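Pastden Shared Kitchen, Grelby
Minutes of the winter get-together, Dec 11, 2022

We got going a little late, what with coats and tea and everyone wanting to hear how the Makris lunch had gone, and it seemed right to start with that, so we did. The lunch went very well. There were 80 guests, the soup stretched to all of them, and Makris have already asked whether we would do it again in April. The feeling in the room was a happy yes, as long as the clearing up is shared out better than it was this time.

Last minutes
These were read out and agreed, with one small change: the good ladle was lent and returned, and should not have been listed as lost. Apologies to those who spent an evening hunting for it.

Trays
This took up most of our time, and it was a good conversation. The tan serving trays have been a real help, being light to carry and wide enough for a proper load of plates, and the raised edge has saved us from more than one spill. The trouble is the textured floor. Crumbs and anything sticky (the apricot glaze was mentioned more than once!) get down into the pattern, and a quick wipe with a paper towel slides right over the top. Several of us admitted to putting trays back on the stack that were not as clean as they might have been, and it was nice to have that said without any fuss.

It was agreed that from now on trays are washed with warm water, a drop of dish soap and a sponge, soft side first. The green side may be used on the rim if something has dried on, with a light hand. Trays then stand on edge until dry and are only stacked after that. We have 16 of them at present. One has a rough spot on its underside that catches on sleeves, and it will be kept for holding jars in the pantry.

There was a long and friendly discussion about buying more. Flokberg do a smaller tray that would suit the coffee mornings, and someone had brought their leaflet along. Others felt the shelf is full as it is. We left it open until after April.

Sponges
We are getting through these faster than expected, and we still find the pan sponges being used on the tables. A fresh one goes out at the start of every event and the old one goes under the sink for floors and boots. The napkin order was folded in here as well: 200 plain white, same as before.

Tables
The white tables should be wiped down before trays are set on them as well as after. It sounds like a lot of wiping, and one of our longer-standing members said so with some feeling, but we did agree to try it for the next 3 events and see how we get on.

Any other business
The drawer by the stove still sticks. Thank you to whoever left the lemon cake.

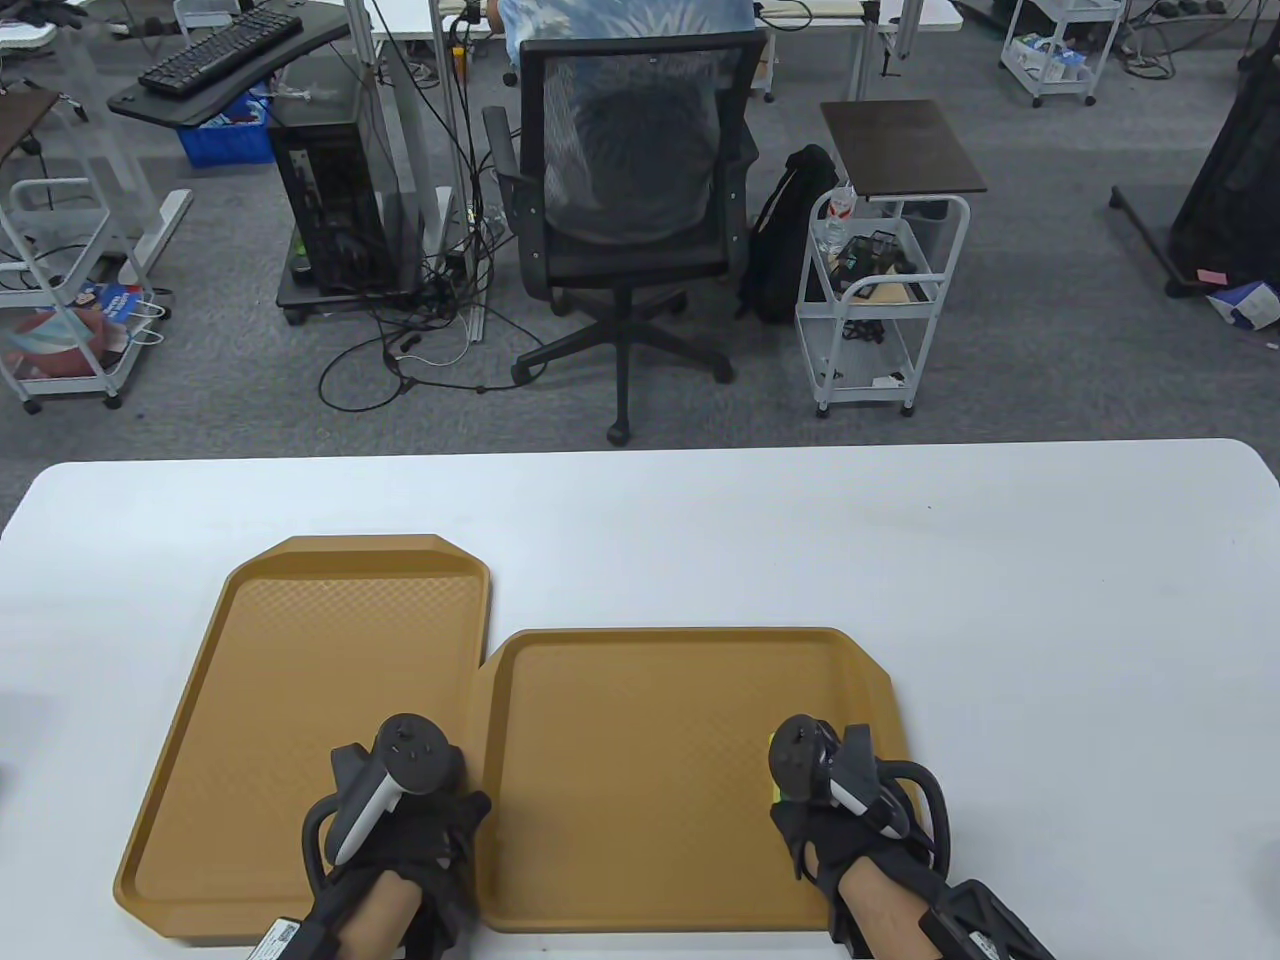
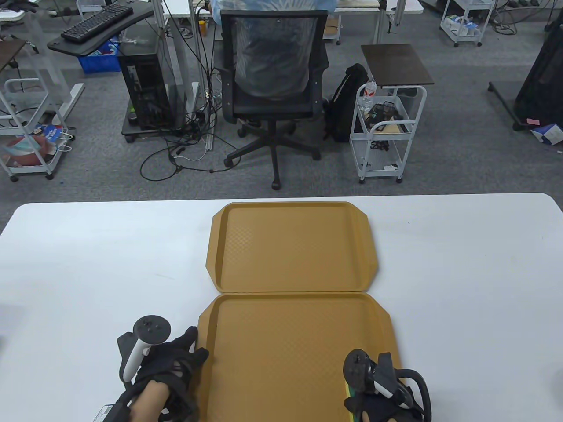
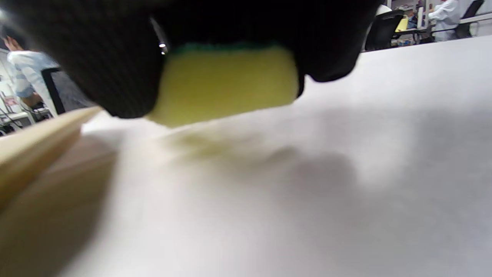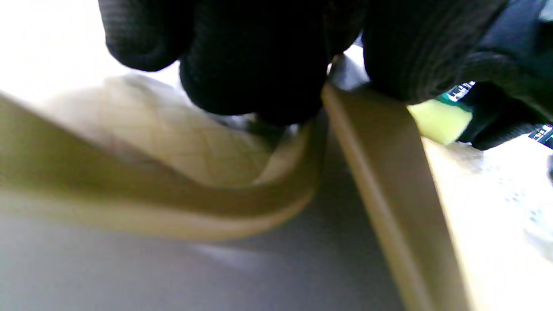

Can the trays go through the dishwasher if we are short of time after a big lunch?
Please wash them by hand for now. The tall ones don't sit flat in our machine, and the spray arm knocks against them. If time is short, stack the trays beside the sink with a little water in the top one, and the morning group will see to them.

Pastden Shared Kitchen, Grelby | Contact us | © 2022 | Back to top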